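Visit Report: Stoltier Home Assistance Service, Iltamley Demonstration Apartment

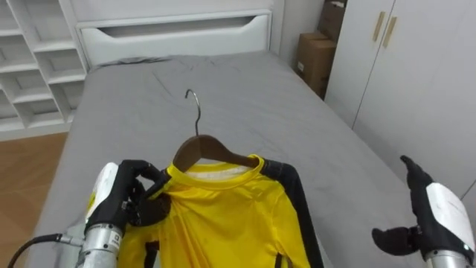
Garment handling at the bedside: a yellow long-sleeved shirt and a wooden hanger.

Members of the Wevside purchasing group visited the Iltamley site on July 17, 2021, to review the two-armed household robot that Stoltier offers under a monthly service plan. The visit lasted 60 minutes and was arranged through the regional distributor, Athanasiadis.

The bedroom session dealt with clothing. Stoltier lists placing shirts on hangers as a standard task in the plan, together with folding towels and clearing laundry from a bed. Staff explained that each hand has several fingers and can be used separately, so that one may hold a collar while the other remains free. The group asked that heavier items, winter coats in particular, be included in any trial.

The plan covers installation, two service calls a year and remote support on weekdays. Replacement hands are charged separately. The minimum term is 20 months, which several members considered long for residents in short-stay housing.

Wevside has requested written terms for a trial in 64 units. Noise levels, cleaning of the fingers and storage of the machine in smaller bedrooms were left for a second meeting at the Athanasiadis office.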